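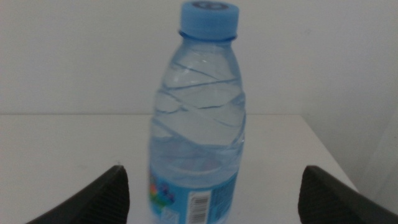 Soltdale, May

Bottle work, continued. Clear water bottle, light-blue screw cap with vertical ridges, dark ring-like mark on the top face of the cap. Slanting ribs over the upper and middle body, printed label low down. Entered as sample 8. The remaining bottles of this type are on the lower shelf next to the sink, unopened.

Purpose of this run: decide whether the ribbed thin-wall type can go in the general drinking-water stock for the field kits, or whether we stay with the plain-walled Hodžić bottles. The complaint from the kit packers was that the ribbed ones give under the hand when opened and spill over the top. Feven Gebru asked for numbers before the next order goes in.

Procedure as in the earlier entry, with two changes.

1. Opening torque now taken with the bottle held at the shoulder, above the ribs. Holding it at mid-body lets the wall twist before the collar breaks and the reading drifts. Use the rubber-faced clamp. The steel one marks the wall.

2. Squeeze test moved to mid-body, pads across the ribs, with the cap on and then with the cap off. Step the load slowly and wait for the needle to settle.

Opening: the cap ridges give good grip with dry fingers. With wet nitrile gloves I slipped on the first go and had to wipe the cap. Collar separated cleanly from the cap and stayed on the neck. No tails on it.

Squeeze, cap on: very little movement, wall springs back on release. Squeeze, cap off: wall folds in along the groove line nearest the pad and water comes up the neck early. The fold follows the slant of the groove, so the bottle also leans slightly in the clamp. Plain-walled bottle under the same load dents later and straight in. So the packers are right, at least for a bottle full to the neck. After pouring off 100 ml the ribbed one could be taken to the same load with no spill.

Repeated 2 times with fresh bottles. Same behaviour, same fold position relative to the pad. Readings are in the Utix sheet under the sample number, tab "wall". Ignore the tab called "wall old" – the zero was off.

Top load: 2,000 g on a flat plate over the cap, left during lunch. No visible buckling at the shoulder. Height before and after agreed within what the calliper can resolve. Full bottle with the cap on, so this says nothing about part-used ones. Stacking in the Suvis crates should be all right on this evidence. Would like to see it done warm before signing off.

Label: not tested properly. Left a spare in the sink for the afternoon and the label edge had not lifted when I took it out. The adhesive leaves a stripe if you peel it dry. Warm water and patience, or leave it on.

Notes on the bench: the drip tray is too shallow for a full bottle going over. Nektarios Stergiou has a deeper one in the other room and says we can keep it. The clamp pads want replacing, left one is going shiny. Calliper battery changed.

Recommendation for now: ribbed type acceptable for crates and for the bench, not for kits where people open them one-handed or on the move. Keep Hodžić for those. If cost forces a single type, ask the supplier whether a lower fill level is possible.

To do:
Top load again, warm cupboard, overnight.
Torque on bottles from a second batch.
Squeeze with the pads between ribs, if the clamp can be set that fine.
Send Feven the short version with the sheet link.

Water from opened samples is in the marked can under the bench – use it for rinsing only.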